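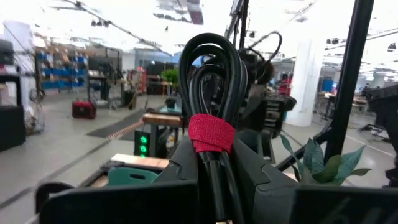
News > Local > Workshops

Cable amnesty clears the back shelves at Rerkora

I went down to the Rerkora workshop on Tarel this morning with a carrier bag of old leads, feeling a bit sheepish, and came home with a different carrier bag of leads (my own fault entirely). The shared workshop has been running a cable amnesty all through November, and people have really gone for it. By the time the kettle went on at 11 the tally on the whiteboard stood at 1319 cables handed in, and 321 of those had already gone off to new homes!

The idea is simple enough. You bring in whatever is knotted up in your drawer, somebody tests it, and anything that passes gets folded into long loops and strapped round the lower part with a woven strap. Black cable, red strap is the look of the moment, and very smart it is too. I'd always wound mine round my elbow, and I was told quite firmly to stop doing that.

The blue bins on the big storage rack are where I'd have happily spent the whole day. I didn't, as I'd only paid for 2 hours' parking. There's a wooden-topped bench too, with a leafy plant by it that looks a good deal healthier than any of mine.

Anything that fails the test goes to Ploltura for recycling, and the repair group at Lu has asked for first pick of the longer extension leads. Mains leads need their plugs left on, please, and no aerial cable this time as they've run out of room for it.

The amnesty stays open until the end of the month, mornings only. Straps are free while they last, or bring your own.

321 shares | 2 comments | 3663 views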